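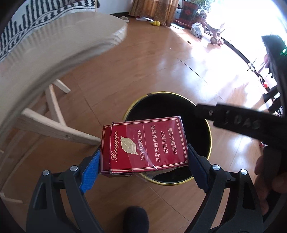 The Gripper That Came to Stay

4 min read

For 28 days I lived with the Nadard Nedora, a hand-held gripper kit that costs $302 and makes everyone in the house want a turn. You squeeze, two fingers close, and a thing you could have picked up by hand gets picked up at arm's length.

The selling point is the pads. Each finger takes a textured insert, and they matter more than the brochure lets on. Cigarette packs are my favorite test — light, boxy, slippery in their cellophane — and a stiff pad will crush one before it holds it. Swap in the softer set from Lastik and the corners survive.

The screws are less charming. Mine loosened twice in March, and the wrench supplied fits them the way a spoon fits a lock.

The rival Leone kit costs 40 dollars less and comes with one pair of pads, take it or leave it. I'd pay the difference. I would not pay for the carrying case, which Nadard sells separately and which doesn't close over the fingers.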